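Skurna Early Literacy Group: Minutes of the June Meeting

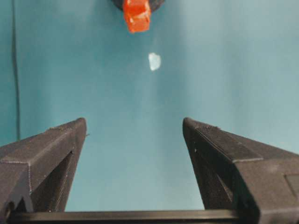

Present: seven members, plus two parents attending from Plollport. The meeting opened at 6:30 p.m. in the children's room of the Serrano branch library. The May minutes were accepted with one correction: the sight-word list in item 4 should be headed "Level 2."

1. Home reading logs

Logs were returned by 86 families. Entries made by the parent at the time of reading were more complete than those filled in at the end of the week. The "minutes read" column was left blank on many sheets. Agreed to replace it with a start time and an end time.

2. Order of letter sounds

The current sheet introduces b and d in the same week. Several parents reported reversals lasting a month or more. Proposal: keep b in week 3 and move d to week 9, after the child can write b without a model. Short e to be moved later than short i. Carried, one opposed. The objection was that the printed readers in the Votness set use d from book 2. Families using that set may stay on the old order.

3. Word cards

The full deck stands at 545 cards. Members considered this too large for a child under six. A starter deck of 146 was put forward, limited to three-letter words with short vowels and a few irregular words (the, was, said, of). Card size stays as is. Lowercase only, no pictures on the word side. Approved.

4. Teaching a younger sibling alongside

One parent asked if a three-year-old should be kept out of lessons. Views differed. The group's guidance will state that the younger child may sit in and repeat sounds, but no log is to be kept for that child and no cards assigned. Wording to be circulated before the next meeting.

5. Handwriting paper

Stock is down to some 200 sheets of the wide-ruled paper. Reorder approved. The dotted midline version will be tried for one term.

6. Other business

Request for a left-handed pencil grip sheet: referred to the handouts subgroup. Request to add a spelling test: deferred.

Closed at 7:50 p.m.

Comments (3)

We moved d back on our own last winter and it helped. Week 9 sounds right to me.

Is the starter deck going to be printable at home, or pickup only?

Item 4: please add something about twins.

Related items
May minutes (corrected)
Letter sound order, weeks 1 to 12
How to fill in the reading log
Votness readers: which books to skip

Contact the Skurna group | Copyright Skurna Early Literacy Group | Back to top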